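Shape blocks find a new home base at Kekley

Dec 11, 2020

If you stopped by the toy library this week you may have noticed we've finally got a proper board for the shape blocks, and I am very happy about it!

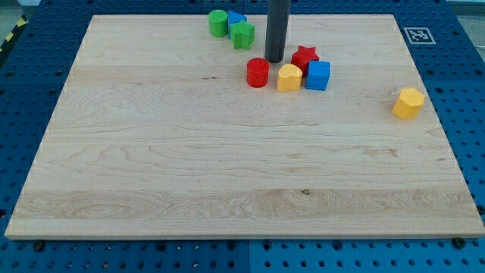 Goodbye, wobbly tray

Regulars will remember the old plastic tray, the one that tipped every time a kid leaned on the corner. It went out in October and I don't miss it one bit. The new board is pale maple with some really pretty wavy grain (there's a swirly band toward the front that I keep running my thumb over), and it lies flat on the blue pegboard table, so the bright blocks show up beautifully against it.

The wood came from Agyeman, the lumber place out on the Vekby road. They let us have an offcut for $47, and Nermina Tomić did the sanding in her garage over a couple of evenings. She says she stopped at the third grit and then went back and did it all over again, which sounds like her. No varnish so far, just sanded wood. We may put some oil on it in the spring if it starts picking up fingerprints, and I'm pretty sure it will.

The blocks themselves are the same brightly colored wooden ones we've always had, green cylinder and all. Please don't take them home in coat pockets! We're still short 3 from the Kuroditz set, and if you find a stray under your car seat just drop it in the return slot, no questions asked.

Booking a turn

With the rules the way they are right now, we're doing one family at a time at the table, in 10-minute turns, and everything gets wiped down in between. Call the desk or put your name on the sheet by the door. Mornings fill up fast, afternoons are wide open, and I'd love to see a few more of you after lunch.

We also have roughly 75 puzzles bagged up for pickup over the holidays, mostly for ages two to five, with a handful of harder ones for big brothers and sisters. You can keep those until we're back in January. Masks on at the door, please, and bring your own bag if you've got one, as we're nearly out.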